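Minutes — Monthly Meeting, Wieser Street Community Hall Users Group
October
Started 7:05 pm, small side room (main hall was booked by the choir)

Present: chair, secretary, bookings, maintenance, two from the quilting group, one from the Plondetti youth theater, one from the seniors lunch. Apologies from the chess club and from the landlord's office.

1. Last month's minutes
Read and accepted. One correction, the parking item should say the back lot and not the side lot. Secretary to fix.

2. Money
Balance in the hall account is $915 after the water bill. Electric not in yet. Quilting group has paid through December, thank you. Youth theater still owes for the two extra rehearsals in September — their rep said the check was written and is sitting in somebodys desk, will bring it next time. Short talk on whether to move to online payment. Half in favor. Seniors lunch said most of their people won't use it. Left as is, look again in spring.

3. Bookings
Saturdays nearly full until the holidays. Two clashes this month, both from people writing in the paper book and not telling bookings. Paper book to be taken off the hook by the door and kept in the office. Anyone wanting a slot emails or phones.

New request from a dance class, Ernier Steps, evenings, would want the main hall 6 to 8. Clashes with theater rehearsals in the run up to the show. Bookings to offer them the earlier slot, 4 to 6, and see. Question about street shoes on the floor. Maintenance says soft soles only, the finish was just redone and we are not paying for that again.

4. Heating
Long item. Boiler came on fine at the first cold spell but radiators at the stage end are staying cold. Maintenance bled them twice. Thinks it's the pump. Quote from Gendatero Heating is $600 for the pump and labor, doesn't include the valve on the far wall if that turns out to be stuck too. Balance would cover it but leaves us thin with electric still to come.

Options talked about:
— go ahead now out of the account
— ask the landlord, since the lease says "fixed plant" is theirs
— wait and see

Nobody wanted to wait with seniors lunch in there every week. Agreed to write to the landlord first, quoting the lease, and give them until next meeting. If no answer maintenance can go ahead without coming back to us. Seniors lunch to sit at the kitchen end until then. Thermostat stays at 66, please stop turning it up, it doesn't make the boiler go any faster!

5. Fans and other electrical items
Summer fans need to be checked over and put up for the winter. Wire guards to be wiped down before they go in the closet, they were thick with dust last spring. Cords coiled and tied, no tape, it leaves goo. Anything with a frayed cord goes in the box marked OUT and does not come back. Agreed that no group brings in there own space heaters, insurance is clear on this.
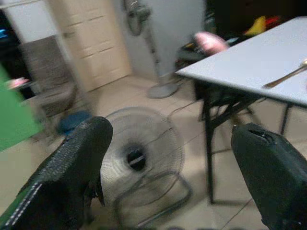
Item 5 — floor fan with wire guard.

Extension cords also came up. Too many, and some very old. Maintenance will go through the drawer and keep only the heavy ones. Theater asked to hang on to two long ones for the stage lights, fine if they label them.

6. Kitchen
Fridge was left open overnight again. No one is owning up. Seniors lunch lost a tray of chicken and would like something for it. Agreed to take it off their next month's rent. Sign to go on the fridge door, a bigger one.

Dishwasher is ok. Out of tablets. Quilting group offered to pick some up, keep the receipt please.

Cupboards: each group has one, and what's left on the counter after a booking goes in the donation bin. There was some grumbling about this from theater (the cake tins) but it stands.

7. Holiday fair
Theater would like to sell tickets to the show at the fair. Fine. Tables $10 each, same as last year. Flyers — 100 to be printed, split between the groups, library gets a stack. Quilting group doing the raffle again, need prizes by the week before. Chair to ask the bakery and the hardware store. Set up from 8 am, doors 10, all cleared by 4. Last year the clearing went on till 6 and bookings had to turn the next people away.

Coffee: seniors lunch will run it if somebody else does the lifting. Urn is heavy. Theater said they can find two teenagers.

8. Anything else
Back door sticks when it rains. Maintenance knows.
Lost and found is overflowing, mostly umbrellas and one good coat. Goes to the thrift store after the fair if not claimed.
Key 2 is still missing. Whoever has it please just drop it in the mailbox, no questions.
Choir asked if we could keep it down during this meeting. Noted.

Actions
Secretary — fix last minutes, letter to landlord about the pump
Maintenance — fans, cord drawer, back door
Bookings — move paper book, reply to dance class
Theater — check, cord labels, teenagers for the urn
Quilting — tablets, raffle
Chair — prizes, fridge sign, flyers

Closed 8:40 pm. Next meeting same time, main hall if the choir is finished with it.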